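Sleeping in Virnberg

1/24/24

I moved to Virnberg for work, and the first thing I lost was my sleep. The job was good, the street was quiet, the apartment had thick walls. Still I was awake at 2 every night and listened to the refrigerator.

In my language we have a saying that a new house must first learn your name. My grandmother used it when a guest looked tired at breakfast. I told it to my neighbor, Ultan Buckley, and he answered that the house can learn my name faster if I stop drinking coffee after dinner. He was right about the coffee, but this was only one part of it.

I began to write down my nights in a small notebook. I wrote the hour when I turned off the lamp, the hour when I woke, and what I had eaten. After 19 nights I read it from the beginning and I felt a little ashamed. On most evenings I had been reading work messages in bed. On one page I had written only "soup, Fedlow report, awake." The Fedlow report was for my office and it could easily wait for the morning. I have now a rule that the telephone sleeps in the kitchen.

The second change was the temperature. At home we always heated the bedroom well, and I did the same here without thinking. Now I close the radiator in the evening and open the window for the time that I brush my teeth. The first week I complained to myself very much. In March I will perhaps leave the window open all night, if the birds allow it.

The third change was the bed. For years I bought the cheapest bedding and I was proud of it. Then in Ruchti, where I go to the market, I found a shop that sells plain white cotton. I spent more than I wanted and walked home feeling guilty. I still think it was a good purchase. I wash the covers every week and I change them in the morning, so that in the evening the bed is ready and I have no excuse to stay up. 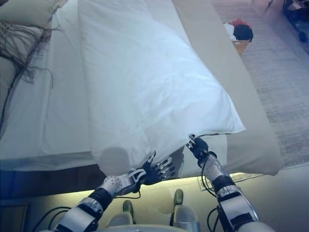

White pillowcase, white sheet.

Some things did not help me. The herbal tea from Cuko tasted like a wet garden and I had to get up in the night because of it. Counting backward from 500 made me more awake, as I was afraid to make a mistake. Counting from 100 was better, but then I arrived at zero and had nothing to do.

What I do now is very boring. I choose a road from my childhood, and I walk on it in my head, from the bakery to the school. I try to remember each door. Last night I reached the shoe repair shop with the green door, and I don't remember the school.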